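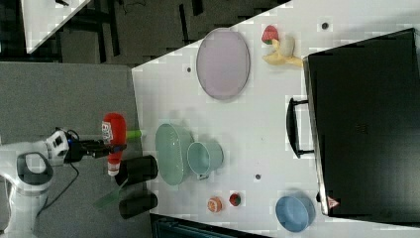

Page last changed: October, 4:20 pm

Contact cleaner and the switch stacks: a second opinion

Every few months somebody brings in a machine with a dead chime or a score reel that won't step, and tells us they've already sprayed it. Lately the can is usually Darnico, which Gutimport started bringing in this spring and which Datley now stocks by the counter. The label says it "restores" contacts. I've been asked to give it a fair write-up, so I borrowed a can from Ga-eun Kong and spent a few evenings with it.

My problem is with the word "restores." A leaf switch on an electromechanical game is two strips of springy metal with a small contact point on each. When it stops working, the points are dirty, the gap is wrong, the blade is bent, or a wire has broken off the lug. A spray can help with the first of those. Blades don't straighten themselves because they smell like solvent.

I used Pieter Postma's old two-player, which has been sitting half apart in the workshop since he moved. I picked 20 switches that failed on the meter. I sprayed each one, worked it by hand, let it dry overnight and tested again. Only 3 came good. After that I did the rest the dull way, with a flexstone file on the tungsten points, a strip of clean card on the softer ones, and the adjuster for the gap. All but 2 then passed, and those had cracked blades and needed replacing.

Joon-young Han says this isn't a fair test because I chose a machine in poor shape. Maybe so. It is the kind of machine people bring us, though, and a cleaner that only works on switches that are nearly fine already doesn't strike me as worth much.

There's a second matter, and I feel more strongly about it. Solvent sprays and coils don't belong together. These games make sparks in normal running, at every relay and every end-of-stroke switch. If you spray inside a cabinet and power up while the vapor is still hanging around, you can start a fire. The Darnico can says flammable on the back in small type. Mi-kyung Bae asked Gutimport how long to wait before switching on and got a reply telling her to "use good judgment." I'd have liked a number.

As for residue, the leaflet claims there is none. I put a drop on a piece of glass and it left a ring. I can't say what the ring is made of, or whether it would do harm in ten years. Oily film on a contact collects dust, and we have all cleaned out somebody's 1970s spray job with a toothbrush and bad language.

Eun-ji Byun does like it for wiping down stepper unit discs, on a rag, with the unit out of the machine. I tried that and she has a point. Plain alcohol did the same job for me, and I already had some.

If you want to try it yourself, the can is on the shelf next to the Pyo meter. Please unplug the machine first, and file before you spray. Replacement blades are in drawer 216. Write down what you take.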